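A visit to the home robot rooms at Korkavwood

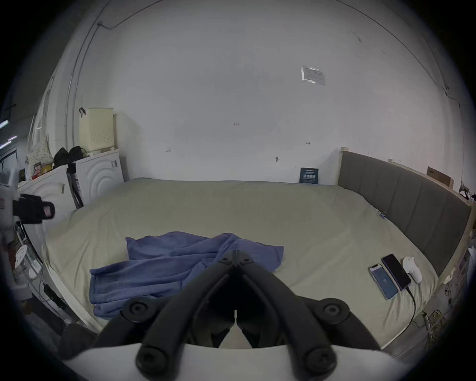 I went to Korkavwood with my colleague Kamil Šimko in August, when they opened their doors to people from other companies. We both work for a small firm that washes and folds linen for guest houses, so our interest was very practical: can a machine handle a towel already, or do we have to wait some more years?

The bus from the station stops 5 minutes from the gate. At the reception we got a paper badge and a pair of blue shoe covers, and then we waited quite long, as the group before us had many questions. There were 91 names on the list for the morning. They divided us by language, and our guide was Yolanda Agudelo, who is responsible for the bedroom tasks. She speaks clearly and not too fast, for which I was thankful.

The first part was a talk in the canteen. I will not repeat it all. The main point was that hard objects with a fixed shape are much easier for a robot than cloth. A cup is always a cup, but a towel dropped on a bed has a new shape each time. For this reason they collect many examples made by people, who hold a gripper in the hand and do the task at normal speed. On the list of tasks there were 119 in total, and Mrs. Agudelo told us that the ones with cloth take the most hours.

After the talk we went to see the work. The rooms are small, and only a few visitors can enter together, so the rest must look from the corridor. I was lucky and could stand near the bed. What surprised me is how ordinary everything is. I had expected a clean laboratory with glass walls, and it was more like the room of my son when he was a student.

Kamil asked if one could try the hand-held gripper, and they let him. He needed several attempts to take the corner of a towel. The fingers close well, but you do not feel the cloth like with your own hand, and you must learn to watch it with your eyes. I tried also and was not better.

Later Jhair Condori showed us the program called Huanca, where they check the recordings and throw away the bad ones. From one week they had kept 854. I asked what makes a recording bad, and he answered that mostly it is hesitation, when the person stops in the middle and thinks.

The lunch was soup and bread, good but a little cold. For our laundry I do not see a product to buy yet, and Mrs. Agudelo said the same without trying to sell us anything. Kamil would like to go again next year, and I have asked them to put us both on the mailing list.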